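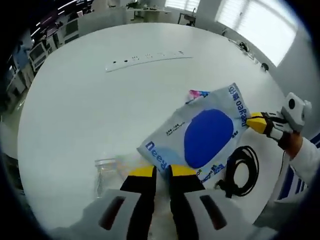

Über uns

Bara ist ein Reinigungs- und Ausstattungsdienst für Besprechungsräume, Praxen und Kindergruppen. Gegründet wurde der Betrieb von Kausar Ansari, die vorher die Hauswirtschaft einer Tagesklinik geleitet hat. Heute betreuen wir 192 Räume an 50 Standorten.

Unser Schwerpunkt sind Tische. An ihnen wird gegessen, gebastelt, gewickelt und verhandelt, und auf hellen Platten sieht man jeden Fingerabdruck. Runde weiße Tische wischen wir von der Mitte nach außen, den Rand zuletzt und mit einem frischen Tuch.

Feuchttücher gehören zur Grundausstattung jedes Raums. Wir legen sie in weichen Nachfüllpackungen bereit, zum Beispiel von Deeyeo, und tauschen sie beim nächsten Rundgang aus. Angebrochene Packungen bleiben im Raum, volle lagern bei uns. Für Böden und Sanitärbereiche arbeiten wir mit der Firma Prado zusammen.

Das Lager liegt im Erdgeschoss und misst 160 Quadratmeter. Kundinnen und Kunden können dort nach Absprache Tücher, Spender und Papierwaren abholen. Bestellungen bis 12 Uhr liefern wir am folgenden Werktag aus.

Neue Standorte nehmen wir wieder ab Februar auf. Anfragen bitte schriftlich mit Anzahl der Räume, Art der Tische und gewünschten Reinigungszeiten. Ein Angebot erhalten Sie nach der Besichtigung.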